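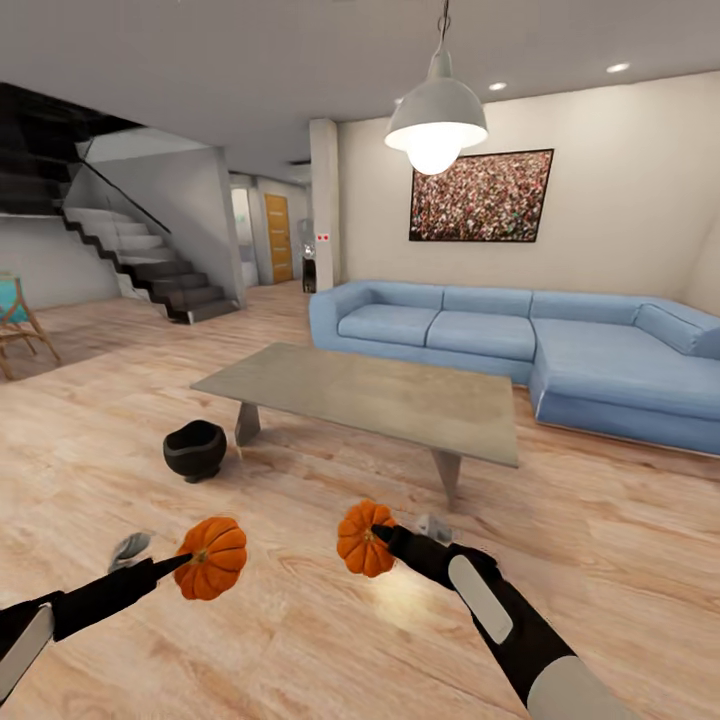
Good morning, everybody, and thank you for coming back so promptly from coffee. I want to spend my slot on a fault that cost our group most of a spring, and on what we changed afterward, in the hope that it costs you a good deal less. The project is called Polia, and it is a two-arm tidying system that we train mostly in simulation, in rooms like the one behind me. You can see both arms down at floor level, one gripper to each pumpkin, with the coffee table and that big blue sofa beyond. (Pause here, let them look. Somebody always likes the pumpkins.) I am fond of this room, I must say, and I have spent more evenings in it than in my own.

So, the fault. In simulation the left arm and the right arm shared one clock, and we never gave it a thought. On the bench they have two separate controllers, and the grip force reading from the right one could arrive late. When it did, the software simply used the last value it had. The last value said "no contact yet," so the gripper went on closing.

On April 8, 2024, Trygve Björklund was running the bench version with a real pumpkin, a small one from the grocery store. The delay that time was 167 milliseconds. The right gripper went straight through the rind, and the arm, finding nothing left to push against, swung down and hit the table hard enough to bend a fingertip. Trygve was standing outside the marked line, I am very glad to say, and he pressed the stop button. (Slow down for this next part.) The arm was already still by the time he reached it. The button had done nothing for us, and that bothered me far more than the pumpkin did.

We went back to the simulator and did what we should have done at the start – we made the messages late on purpose. Ákos Bozsik wrote the delay tool, which we call Clodeo, and he set it going over 3165 grasps. We saw the same over-squeeze in 11 of them. That is a small number, and I remember being a little pleased with it for an afternoon, until Ákos asked me whether I would put my own hand in there.

Now to what we changed, and I'll try not to ramble. Every force reading carries a time stamp. If a reading is too old, the gripper stops closing and holds where it is, and the other arm holds too. The limit sits in the gripper controller itself, so a busy computer upstairs can't talk it out of it. And we no longer move a grasp to the bench in May or any other month until it has been through Clodeo first.

(If there is time, tell the story about the soup. If not, go on.)

One thing is still open. When both arms hold, whatever they are carrying stays up in the air, and a person will naturally want to step in and take it. We don't have a good answer for that yet. If anyone here has worked on safe release with two arms, please come and find me at lunch – I will be at the table by the window, and I would love to hear how you did it.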